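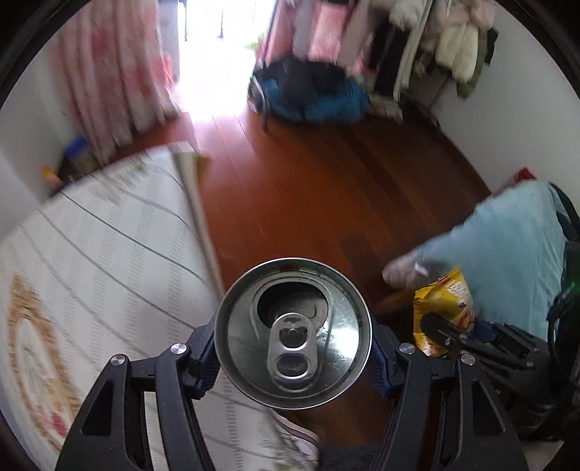

Nnamdi Ekwueme wrote:

> Hi all, two things. First, do we really need another round of tidying-up tasks before the demo evening? My pair has been at it since February and I think the kids (and I include my own) would like to try something with wheels. Second, could somebody please write down what counts as a "good" run? At our house we've been keeping everything, and then at club we're told half of it goes in the bin.
>
> Also who has the long charging cable?

Hi Nnamdi, hi everybody,

Good questions, and sorry it took me so long to get to them, I was at my sister's with terrible internet. I'll go backwards.

The cable is in my car. It's been there for ages, I keep driving it to club and then driving it home again. Somebody take it off me please!

On good runs - you're right that we never wrote it down, and that's my fault because I keep explaining it out loud to whoever is standing next to me. So, for Clekevora at least, this is what Miyuki and I have been going by. Start with the gripper open and away from the thing. Go in at a normal speed, close, lift, put it where it goes, let go, back off. If you fumble the grab and then get it on the second try, KEEP IT, those are useful. If you fumble and then use your other hand to help, toss it. If somebody walks through and you stop to talk to them, toss it. And please don't wave the gripper around between tries with the recording still going, we had one file last month that was mostly somebody looking for their phone.

Cans are a good thing to practice on, by the way. They're light, they're all the same size, and you find out fast if you squeeze too hard. Come at them from the top with the fingers either side and hold near the rim, it's stiffer up there than in the middle. Bags and wrappers are much harder and I'd leave those until your pair is comfortable.

We're at 1,570 kept runs as of last night, which I'm pretty proud of for a bunch of people doing this after homework and dinner. Sigita thinks we can train on that and get something worth showing. I'd like some 17 more pairs of socks folded first (don't laugh, the socks are where it falls apart every time), but she's the one doing the training so I'll shut up.

As for wheels... I hear you. Bang still has the base from last year with the wobbly caster, and I know Normunds has been itching to get it going again. My worry is the demo is on 25th June and if we start bolting things onto other things now we'll be up till midnight the day before, like with Flistlow. Remember Flistlow? I still have the burn on my thumb. How about we do the tidying demo as planned and then the whole summer is wheels, wheels, wheels. If your two really can't wait, Normunds says they can come over to his garage and strip the old base down, just nothing gets attached to the grippers until after.

Oh and before I forget - when you finish for the night, check the finger pads. Two of ours were peeling at the corner and Birutė glued them back, but if yours are going, tell me and I'll bring the spare set along with that stupid cable. And put your initials in the file name! I've got 9 runs here labeled "test test final" and I'd love to know who to thank.

See you at club, bring snacks,
Dana

2 replies · 0 shares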